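Chapter 9
Hangers, Hooks and the Space Between

Empty hangers behave badly in company. Put two of them in a drawer overnight and by morning they will have formed an attachment that takes both hands and some language to undo. The wardrobe trade has lived with this for as long as there has been a wardrobe trade, and most of what we teach in this part of the course comes down to keeping one hook out of another's shoulders.

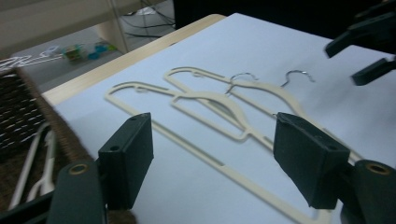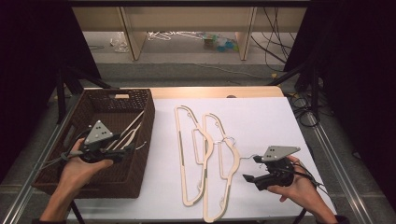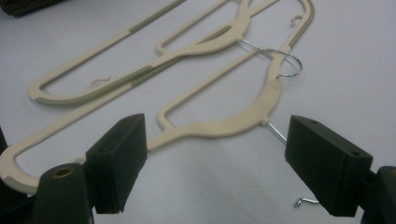
Figure 9.1 Pale hangers with metal hooks, two laid flat and overlapping. The middle view shows more of them in a basket.

Chapter 8 dealt with the garment. We now turn to the object that holds it up, an item so cheap that most households own far too many and could not tell you where a single one came from. Before you store hangers you must be able to sort them, and before you sort them you must get them apart. Students tend to hurry the last of these. The Nirosby laundry, whose linen room we visit in the case study on page 129, puts new starters on hangers for their entire first month, and October is said to be a quiet month for resignations only by comparison with November.

Three terms will be used throughout. The hook is the metal part that goes over the rail. The shoulders are the sloping arms on either side of it. The bar is the straight length along the bottom, if there is one, over which trousers are folded and from which they later slide. Some hangers also have small notches for straps, and some have a ribbed strip along the shoulder to stop a slippery blouse from leaving early.

A tangle is nearly always a hook passed through an open shoulder. Pulling makes it worse. Lay the pair flat, find the hook that is trapped, and turn that hanger until the hook can come back the way it went in. Then set both down with their hooks facing the same way — left or right does not matter, but choose one and stick to it for the whole batch.

By the end of this chapter you should be able to:

separate a basket of 30 mixed hangers without bending a hook
sort them by shape and by type of bar
pack 40 of one kind into a Mokel crate so that they come out singly

Section 9.1 begins with the basket, and with the question of how full is too full.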